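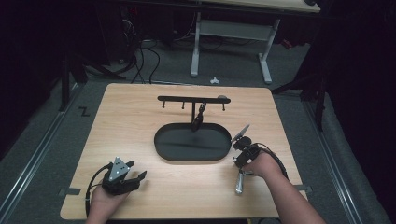
I've had the Kotian kit for a fortnight now, and I've gone from grumpy to rather fond of it, so let me try to be fair. The idea is simple enough: you hold a gripper in each hand, you do a job, and the recordings go off to teach a robot how it's done. Hellano will rent you the pair for 800 a month, or sell you the lot for a good deal more than I've got.

My first moan is the price. For 800 I'd like a manual written by somebody who has used the thing! Kyrylo Savchuk on their help desk was lovely and patient, but I shouldn't have needed him twice before lunch on day one.

My second moan is the pads. People buy these kits on the strength of the software, and the software is fine, but it's the pads that meet the world — and on mine the edges have gone rough and fluffy. A new set is 40, and I think a spare set ought to come in the box. 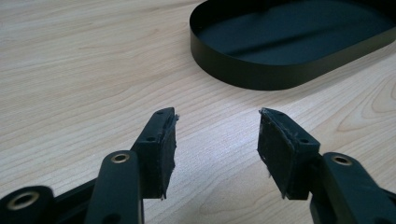 *The pads on one gripper, with the black tray behind.*

Now the nice bit. Frøydis Berge, who runs a similar set-up over in Plurkthorpe, told me to do 50 goes at one small job before judging anything, and she was right. By then I'd stopped fighting the cables and started thinking about the tray (I even dreamt about the tray). Your hands get slower and tidier, and I'm convinced that makes for better recordings than rushing to 1,000 sloppy ones, whatever the sales page says about volume.

Would I rent it again? Yes, for a month at a time, and I'd haggle. We've a small budget here in Fledstead and I'd still put it towards this before a fancier arm. But do ask about those pads before you sign.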